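Home | Projects | Reports | Partners | Contact

Kumsa Spring Protection and Water Testing
Progress report to the Stenum Fund, second reporting period
29th July

1. Status

Work at the Kumsa site is on schedule for construction and behind schedule for testing. Of the 8 springs in the grant agreement, five are capped and fenced, two are under construction, and one (Uvthorpe Lower) has not been started. The delay at Uvthorpe Lower is covered in section 4. Spending is within the approved budget lines, with one transfer requested.

2. Construction

The five finished springs each have a concrete spring box, a sealed cover, an overflow pipe with screen, and a cut-off drain on the uphill side. Bereket Belay inspected all five in June and signed them off, with one correction. The overflow at Henum North had been set too low, which kept the water level in the box below the outlet to the tap stand. The pipe was raised and the joint sealed again. Flow at the tap has been steady since then.

Drainage below the tap stands remains the weak point of the design. Spilled water collects on the downhill side and turns the path to mud. At Henum North and Henum South we added a gravel-filled soakaway pit, paid for from the contingency line. We propose to do the same at the remaining sites – the drawing is attached as Annex B.

Fencing is complete at the five finished springs. Goats got through at one of them within a week, and the lower wire was doubled.

3. Water testing

The plan calls for monthly samples at every spring, tested for E. coli, turbidity, pH and nitrate. Sampling before construction was done at all sites. Sampling after construction has been done at the five capped springs, but only twice at each, against the four rounds planned. The incubator failed at the start of the period and the replacement heating element took longer to clear customs than the supplier had quoted.

Results so far:

E. coli was present in every sample taken before construction. After capping, four of the five springs showed none in either round. The fifth, Henum South, was positive in the first round and clear in the second. We treat the first result as left over from the disinfection being done before the final backfill, and will report on it again once four rounds are in.

Turbidity dropped at all five. Nitrate did not change, as expected, and is within the national limit.

Tsehay Tefera has rewritten the sampling sheet so that rainfall in the previous two days is recorded with each sample. Earlier sheets left this out and cannot be corrected.

4. Uvthorpe Lower

The landholder agreed to the first pipe route and then withdrew consent for the section crossing his lower field. Bontu Hailu has met with him twice. A second route along the track adds 800 meters of pipe and avoids the field. It needs one break-pressure tank that was not in the original design. We ask the Fund to approve moving the unspent transport balance to materials to cover the tank. If approved, trenching can start as soon as the ground has dried out.

5. Households served

The household survey was completed by Mulugeta Alemneh and two local enumerators. It recorded 847 households drawing water from the five finished springs, against a target of 1000 for all springs in the agreement. Average collection time could not be compared with the baseline, as the baseline asked for distance and the new survey asked for minutes. Both questions will be asked in the final round.

User fees are being collected at four of the five springs. The fifth has not yet agreed on a rate.

6. Next period

Finish the two springs under construction. Start Uvthorpe Lower, subject to section 4. Complete the missing test rounds. Train two pump and valve attendants per site. Hand over the spare parts list and the cleaning schedule for the spring boxes.
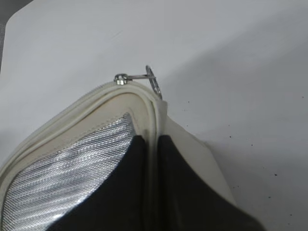 Cream zippered pouch on a pale tabletop.

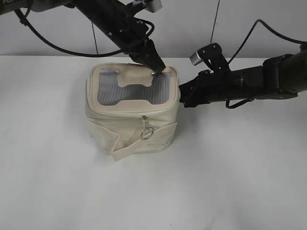 Aurora Gouveia

Annexes A (financial statement), B (soakaway drawing) and C (test results by spring) are sent as separate files. Annex C replaces the version sent in June, which listed the two Henum springs in the wrong order. Please discard the earlier copy. Receipts for the replacement heating element are held at the project office and can be scanned on request. The next report will follow the same section numbers.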